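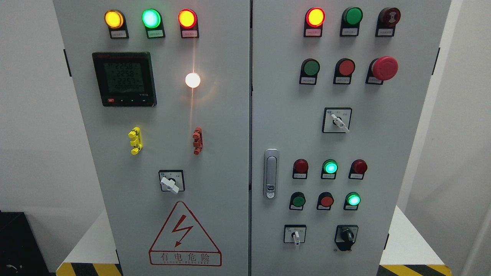
Figura 1. Armario de la célula con las puertas cerradas y las tres lámparas piloto encendidas.

Tema 6. El robot que volvió a arrancar solo (o casi)

Apuntes de clase. Traedlos impresos a la sesión del lunes, que luego en el taller no hay quien lea nada en el móvil con los guantes puestos.

La semana pasada os prometí contaros lo de Rumville, y aquí va por escrito, porque en clase me lío y me dejo la mitad. Rumville es una planta de envasado donde estuve dos temporadas llevando el mantenimiento de una célula de paletizado. El robot era un Hukel, la integración la hizo Ersoy y el relé de seguridad era un Brokamix de doble canal. Nada raro, lo que os vais a encontrar en cualquier sitio.

Qué pasó

Turno de tarde. Se atasca una caja en la pinza, el operario pulsa la seta de emergencia y el robot se para, perfecto. Entra, saca la caja, sale, cierra la puerta de la valla y va al armario a desenclavar la seta. La gira... ¡y el robot se mueve! Sin rearme, sin pulsar marcha, nada. Bajó 43 centímetros hasta el palé y se quedó esperando. Al operario lo pilló fuera de la valla, menos mal, pero el susto nos lo llevamos todos.

Apuntad esto porque cae siempre: desenclavar una seta NO puede poner nada en marcha. Solo permite que alguien, después y a propósito, rearme. Y después del rearme todavía hace falta una orden de marcha. Son acciones distintas.

Qué encontramos

Primero miramos la alimentación, por costumbre. Si volvéis a la figura 1, el analizador de red de la puerta izquierda marca unos 225 voltios en las tres líneas, muy parejas. En Rumville salía algo parecido, así que por ahí no iba la cosa. (Ojo, que tener las tres lámparas luciendo y unos números bonitos en la pantalla no os dice absolutamente nada del circuito de seguridad. He visto a gente con muchos años de oficio mirar las luces y decir "está bien".)

Luego abrimos el registro de alarmas. El aviso 164, discrepancia entre canales, había saltado 23 veces en un mes. ¡Veintitrés! Y cada vez alguien lo había borrado desde la consola y a seguir produciendo.

La causa, ya con el esquema delante, eran dos cosas a la vez:

Uno. El pulsador de rearme estaba puenteado en la borna 44. Venía de la puesta en marcha, de cuando se hacían pruebas sin la valla montada, y el puente se quedó. Con eso el relé entendía que tenía el rearme pulsado a todas horas y, como lo habían configurado en automático, rearmaba en cuanto se cerraban los canales.

Dos. La orden de marcha estaba enclavada en el programa y no caía con la parada de emergencia. Al volver la seguridad, el robot siguió el ciclo donde lo había dejado.

Cualquiera de los dos fallos por separado se habría notado mucho menos. Juntos, ya veis.

Lo que cambiamos

Fuera el puente, claro. Rearme manual supervisado, con detección de flanco: hay que pulsar y soltar, y si el botón se queda pegado, no rearma. La marcha se borra con cualquier parada de seguridad. Y el aviso 164 dejó de poder borrarse desde la consola del operario, cosa que al jefe de producción le hizo poquísima gracia.

Para el taller

Antes de tocar nada, localizad en la puerta derecha la seta grande roja. Está en la segunda fila, a la derecha, y sobresale bastante. En la fila de arriba hay otra seta, rojo oscuro y más pequeña. Quiero que busquéis en el esquema qué corta cada una y que no me lo digáis de memoria.

El triángulo rojo con el rayo de la puerta izquierda va en serio. Las puertas no se abren con tensión, y la llave la llevo yo.

Haremos la prueba entera por parejas: parada, desenclavar, esperar, rearmar, esperar, marcha. En cada espera apuntáis qué lámparas lucen y si hay algo que se mueva. Si algo se mueve en una espera, seta otra vez y me llamáis.

Traed el esquema unifilar y el de mando. El de mando es el que se os olvida siempre.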